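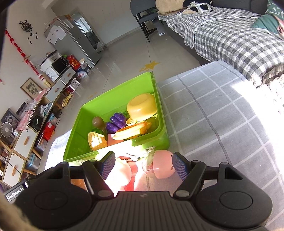
Section 4: First batch in the Odon ice cream maker

By Sinaga Kitchen Support, Skorutbridge
August
90 shares | 15 comments

This section covers model 3379. If the label under your base reads 3535, the bowl locks in the other direction, so use the lid markings and not step 3.

Before you start

Wash the bowl, paddle and lid in warm soapy water and dry them fully. Freeze the empty bowl overnight, upright, at the back of the freezer. Shake it before use. If you hear liquid moving inside the wall, it needs more time.

Chill your custard or sorbet base in the refrigerator until it is cold all the way through.

CAUTION: Do not touch the frozen bowl with wet hands. Use a dry towel.

Making the batch

1. Set the base on a flat, dry counter with the switch at OFF.

2. Plug the cord into a wall outlet. Do not use an extension cord.

3. Lower the bowl onto the base and turn it clockwise until it clicks.

4. Drop the paddle into the center of the bowl. It sits loosely — this is normal.

5. Fit the lid and the motor head, then turn the switch to CHURN.

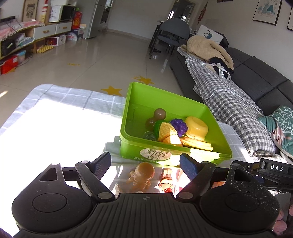 Two gripper fingers, open toward the table.

6. Pour the cold base through the lid opening while the paddle is moving. Stop well below the rim, as the mix expands.

NOTE: If you pour before the paddle is turning, the mix can freeze to the wall and stall the motor.

7. Churn for 15 minutes, then check the texture through the opening. Sorbets often need longer than custards.

8. Add nuts, chocolate chips or crushed cookies near the end, a spoonful at a time. Keep pieces smaller than a pea.
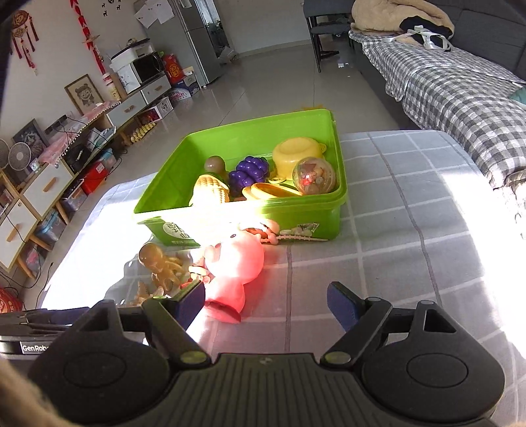

9. Turn the switch to OFF and unplug the cord before lifting the motor head.

10. Scoop the ice cream into a lidded container with a plastic or wooden spoon. Metal will scratch the bowl.

11. For firm scoops, freeze the container for 90 minutes.

CAUTION: The bowl is not dishwasher safe. Let it reach room temperature before washing it.

Replacement paddles are sold under the Zirnico name and fit both models.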